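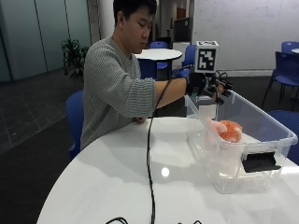
At the round table, one hand over the plastic bin.

Hi Femke, and hello to everyone at the Medeiros Fund! Time for our spring update on the youth voter forums, written March 2, 2026, with a cup of tea gone cold next to me.

The big news is that the county clerk candidates said yes. All of them! We'd sent invitations out through the Kornix mailing list and I was expecting a lot of chasing, but the replies came in fast. We now have 13 student moderators signed up, and they're writing their own questions (the ones on polling place hours are pretty tough).

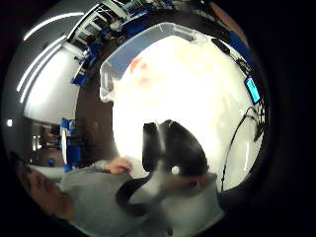 Close in on the white tabletop and the clear container.

Registration is at 996, and the Sisis Hall balcony isn't open yet, so we may have to cap it. I'd love to add an overflow room with 200 seats. The hall wants a deposit first and I haven't paid it.
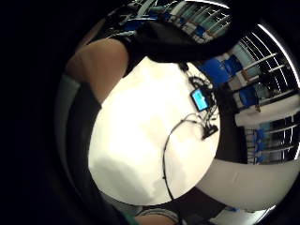
A forearm across the table.

On money: we've spent $2,130 so far, mostly on printing and the Spanish interpreters. The bus line is untouched. Celtum Middle School asked for a later pickup, so I'm getting a new quote.

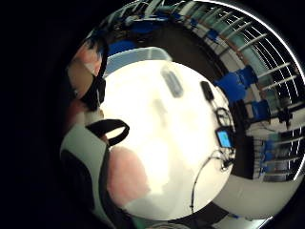
Cables and small devices on the tabletop.

What's still shaky is the live captioning. Our first captioner backed out and I'm talking to two others. The forum itself is in May, and I'll send you the run of show as soon as the candidates sign off on the order of speakers.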